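I caught Teun Vanhove at the one time he sits still, which is 6:30 in the morning, before the bakery next door opens and the smell makes it impossible to think. He repairs accordions. He has done it for 30 years, first in Odley and now in two rooms over the Gedska ferry office, and he poured me coffee so strong I could feel my teeth.

"People bring me their grandfather's box and say it only needs a little tuning," he told me. "Then I open it and there's a mouse nest!" (He kept the nest. I've seen it.)

Sorting comes first, he says. Reeds, screws, leathers, all of it gets its own place before he touches a file.
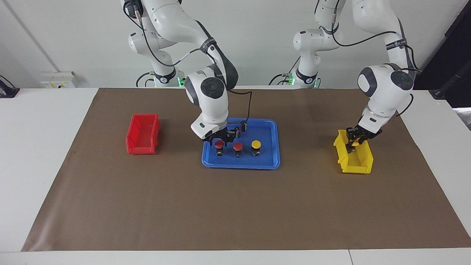
Red, blue and yellow, all in a row.

I asked about the Oranine, the little 12-bass model he's known for. He pulled one down and played me half a waltz, badly, laughing the whole way through. "I fix them. My wife plays them." The wax is his own recipe, beeswax and rosin, and no, he wouldn't give me the amounts, I tried twice.
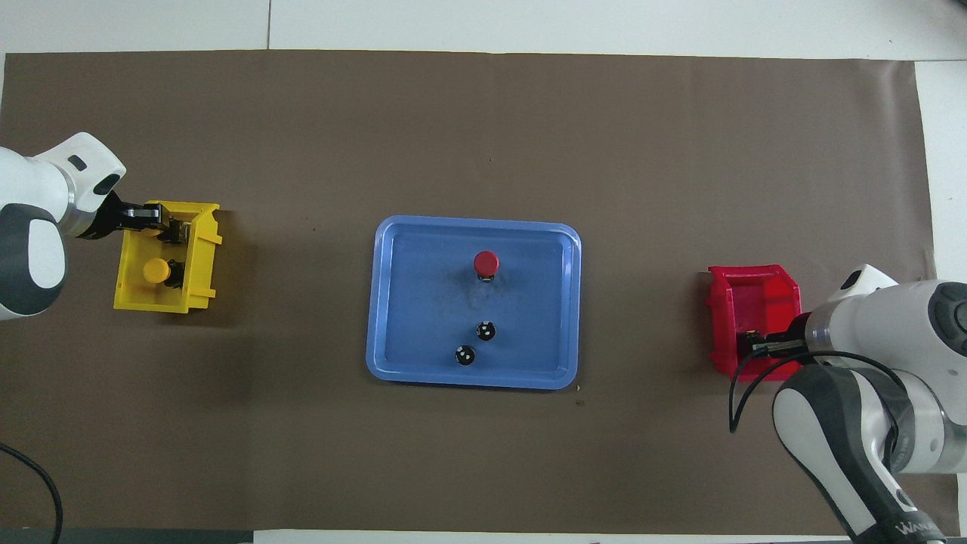
A full rebuild can run up to 900 dollars, and he hates saying the number out loud. "I look at the floor when I say it," he said. He's booked through April, with a big old Đinh waiting under a blanket by the door that he keeps putting off. The bellows are shot and he has to fold new ones by hand, which he says is the only part of the job that still makes him swear.

Then the bakery opened and we went down for rolls.

Comments (2)

marlo_k: He did my mom's Oranine and it sounds better than when she bought it.

Pia: Is he taking concertinas too? Mine wheezes on the low side.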